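Search this site
Enter your search terms

Leave the small shops their long lunch

26 Jun 2022

When I moved to Clivstead I was angry with the lunch hour. The ironmonger closed at one and opened again at half past two. The shoe repairer did the same, and the little bank on Medrano Street also, on the days when it opened at all. I came from a big city where a shop that closes at midday is a shop that is dying, and I said this to everybody, with the confidence of a person who has lived in a place for 7 days.

Now the town council wants to give a lower rent to shops which stay open without a break from nine to six. It says that visitors from Erneck come at midday and find the doors locked. I believe this is true. I still think the plan is a mistake.

A shop with one owner has one pair of hands. If it must stay open all day, the owner eats a sandwich behind the till, or pays a helper for an hour in which perhaps two customers come. For a chain store this cost is small. For the man who sells me screws one by one, it is the profit of the day.
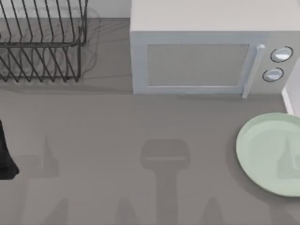
There is also the matter of the meal itself. In Ulis, where my mother was born, people went home at midday, cooked something simple, ate it sitting down and washed the plates before they went back. It was not a holiday. They worked until seven in the evening, and on Saturdays too. But they saw their children in daylight, and I remember that the street became so quiet you could hear forks through the windows.

I know the answer to this. People who work in offices cannot shop at three in the afternoon, and why should they suffer for the soup of the shopkeeper? It is a fair question. I would say that they can be served better by one late evening each week, and some 20 shops here have already offered to try it from July.

We are a town of 2,000 people. We can learn when the ironmonger is open. I learned it, and I was not a patient pupil.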